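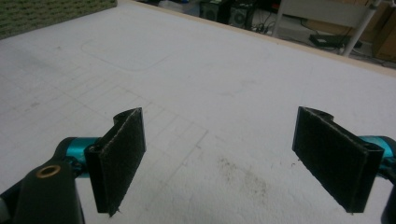 Padded gripper fingers over a white tabletop

3. Setting up the Puma for your first relief print

This section covers the Sarix Puma hand press, from leveling the bed to pulling a first proof. The leaflet in the carton says you can be printing in minutes. I have set up a good many of these at the Rurham print room and have yet to see it. Give it an afternoon. If you bought the Flusdale conversion bed as well, read 3.6 before you bolt anything down.

3.1 Leveling

1. Stand the press on a table that does not rock. Lean on each corner of the table first. If it moves under your hand, it will move a lot more under the lever.
2. Screw in all the rubber feet until they stop, then back each one out a full turn.
3. Slide the bed to the middle of its travel and set a small level on it, first lengthwise, then across.
4. Adjust one foot at a time and check both directions after every change.
5. Run the bed from end to end. It should move with a light push and stay where you leave it.

Note: The bubble level glued to the frame at the factory is decoration as far as I can tell. On two presses I checked, it disagreed with the bed and also with the other press. Use your own.

Caution: Keep fingers off the bed rails while the bed is moving. The end stops are shorter than they look.

3.2 Packing

Packing is whatever goes between the platen and the back of the paper. Sarix sells a packing set. It consists of a sheet of felt and some card, and the price is hard to explain. Any firm felt with an even thickness will do the same job, provided you have cut it square and it has no seam in it.

1. Place one sheet of smooth card against the platen and clip it at both ends.
2. Lay the felt over the paper, never under it.
3. Lower the platen by hand, without using the lever, and look along the edge at eye level. The gap should be the same all the way.
4. If it is wider at one side, go back to 3.1. Do not fix a leveling fault with extra card. It works for one block and then you forget you did it.
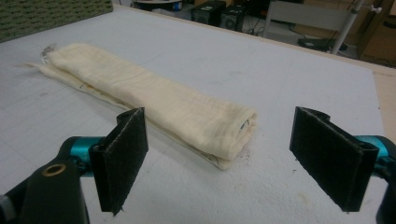

Folded cream cloth, lying diagonally across the table

3.3 Preparing the block

You can skip this if your block is new and flat. Check that it is flat before you decide to skip it, as "pre-leveled" on the wrapper only tells you what was hoped for.

1. Lay the block face up on a sheet of glass and press each corner in turn. A click means it is warped. Warm linoleum gently and leave it under books overnight. Do not try to print it flat.
2. Wipe the surface with a soft cloth and a little mineral spirits. Let it dry with a window open.
3. If the surface is shiny, rub it lightly with 1000 grit paper wrapped on a block, using small circles.
4. Wipe off the dust. Wipe it off again after you have made coffee, when the rest has settled.

Some people finish the surface with 2000 grit as well. I have printed the same design both ways and could not pick out the difference afterward, even knowing which was which. Save that sheet for sharpening gouges, where it does earn its keep.

3.4 Setting the pressure

The dial is marked from light to heavy. Treat the marks as a place to come back to, nothing more. They have no fixed relation to the pressure on your block, which depends on the block, the paper, the felt, and how hard you haul on the lever.

1. Turn the dial all the way to light.
2. Place the uninked block in the center of the bed, with a scrap of your real printing paper on top and the felt over that.
3. Pull the lever down slowly. You should feel contact near the end of the stroke.
4. If you feel nothing, release the lever completely and turn the dial one mark. Repeat.
5. When the paper shows a faint, even impression, stop. Write the setting on the back of the block in pencil.

Caution: Never turn the dial with the lever down. The thread inside is softer than the one on the handle, and replacing it means taking the head off. The leaflet calls this mechanism "self-protecting." It isn't.

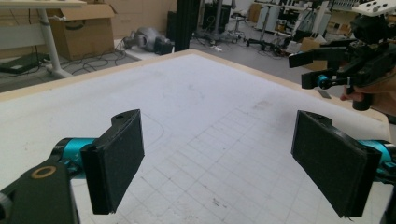 White work table with a light wooden edge

3.5 First proof

1. Roll out a thin film of ink on glass. Listen for a fine hiss. A wet smacking noise means too much ink.
2. Ink the block in several light passes, changing direction each time.
3. Set the block against the registration corner and lower the paper onto it from one edge.
4. Cover with felt, pull the lever, hold for a slow breath, release.
5. Lift one corner of the paper and look before you peel it off. If there are pale patches you can lay it back down and rub them from behind with a spoon.

Expect the first proof to be poor. The second usually is too. Do not touch the dial until you have pulled a third with the same inking, or you will be chasing two problems at once.

Paper: 200 gsm cotton is a sensible place to start. Heavier sheets want dampening, and I would leave that for another day.
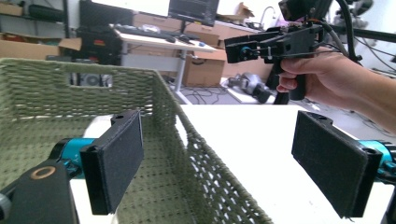

Drying takes longer than the ink tin promises, especially with oil-based black. Allow several days before stacking, and test a solid area with a clean fingertip in a spot that will be trimmed. Hang the sheets by one edge or lay them singly on a rack. For felts, clips, and clean rags, a big open-topped basket within reach is all the storage you need. The sage-green woven one on the table would do, and the cutout handle in the side makes a basket like that easier to shift. Do not put oily rags in it. Those go in a metal can with a lid, or flat outdoors until they are stiff, as linseed-based inks can heat up on their own in a pile.

3.6 With the Flusdale conversion bed

1. Remove the standard bed and keep the bolts in a labeled jar. The Flusdale bolts look the same and are a hair longer.
2. Fit the new bed and tighten opposite corners in turn, a little at a time.
3. Repeat 3.1 and 3.4 from the beginning. Your old dial settings no longer apply.

The seller claims the conversion gives 1000 impressions before it needs adjusting. Mine wanted attention well before that. Check the corner bolts at the start of every session until you trust them.

Section 3 revised by Bernadette Mac Carthaigh, December 2021. Section 4 deals with multi-block registration.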